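**From my end of the hall, 5/9/23**

Well, the sewing corner is finally a real thing! When I wrote in March I was still stitching at the kitchen table and moving the machine every time we wanted supper. Now I've got the little back bedroom at Salden, and I've been making sheets, of all things.

It started with Kirstin MacAulay, who gave me a whole bolt end of cotton from her mother's shop (khaki, which I would never have picked, and now I love it). I'd always thought fitted sheets were some kind of factory magic. They're a big rectangle with four boxed corners and elastic, and that's it. I cut my corner squares at 10 inches, sewed them up with a zigzag over the raw edge, and ran the elastic all the way around. My first one took 70 minutes and a lot of muttering.

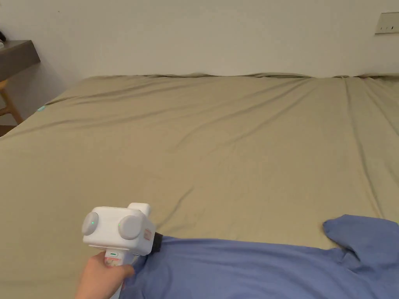 Khaki sheet on the bed, still a bit wrinkly, with a blue-violet shirt for company.

Nizar Boutros wrote in to ask if you should wash the fabric first. Yes, yes, yes! Wash it hot and dry it hot before you even look for your scissors. I skipped that once with a set of pillowcases and they came out sized for a doll.

Mirjam Verbruggen has a different way with the elastic -- she only does the corners, 8 inches either side of the seam, and says it's easier to fold later. I haven't tried it yet, but I have enough cotton left for a crib sheet, so that's next. If anyone has a spare walking foot that fits an old Carnau, please call me before I buy one!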